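Ticket 149
Site: Semwood, second floor
Category: Electrical / power loss
Opened by: Kirsty Shearer
Assigned to: Elango Nair
Date opened: Sep 22, 2022
Status: Closed

Reported problem
The outlets along the back wall of the break room go dead several times a week, mostly in the morning. The hallway printer loses power at the same time. Resetting breaker 14 in the second floor panel brings everything back. Lights are not affected. Please advise whether the printer should be moved.

Kirsty Shearer

Entry 1, Elango Nair
Breaker 14 was in the tripped position when I got here. Reset it and it held. It is a single-pole 15-amp breaker, same make as the panel, no discoloration and no looseness where it snaps in. The terminal screw was snug. The panel directory says "break rm east" and does not mention the hallway.

Plugged a circuit tracer into the printer outlet. It is on 14, as reported. So are the back wall outlets and one outlet inside the supply closet that has shelving in front of it. There is a space heater in the closet, plugged in and set to low. I left it alone until I could ask.

Entry 2, Elango Nair
Morven Rutherford confirmed the heater was put there to keep the label stock dry. It runs on its own thermostat, which would explain why the trips look random from the break room side.

Put a clamp meter on the breaker 14 conductor with the cover off. Printer idle and heater off gave very little. Heater on low and printer warming up was well inside the limit. Then I had the toaster switched on as well. 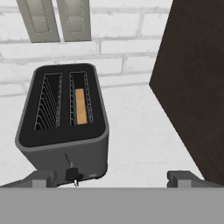
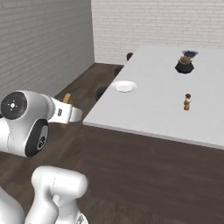 With all three running, the load worked out to 1,969 watts, more than a 15-amp circuit can carry at 120 volts. The breaker held for a few minutes and then let go, the normal thermal trip for a small overload. Someone asked whether toasting one slice at a time would help. On a plain two-slot model both sides generally heat together whatever you load, so one slice with the left slot empty, as in the first picture, puts the same draw on the circuit as two. Toasting one at a time would only make it run twice as often.

Entry 3, Elango Nair
Pulled the receptacle in the supply closet. The wires were pushed into the back of the device instead of under the screws, and the neutral came out with a light tug. Cut back, stripped and landed on the screws of a new receptacle. Checked the remaining outlets on the run and found no others wired that way. No heat damage in the box.

Entry 4, Dardo Painemal
The old copier circuit in the hallway is still live at the panel and has nothing on it. It is a 20-amp dedicated run and ends in a box behind the printer stand under a blank cover. I can put a receptacle in there and move the printer over. Parts are on the truck.

Entry 5, Elango Nair
Dardo installed the receptacle and moved the printer. The closet heater has been unplugged and Morven is getting a sealed bin for the label stock. Directory relabeled. Ran breaker 14 with the normal break room load and had no trip during the visit.

Kirsty, please watch it for five working days and reply here either way.

Reply, Kirsty Shearer
Five days, no trips. Printer has stayed on. OK to close.

Closed by Elango Nair, September.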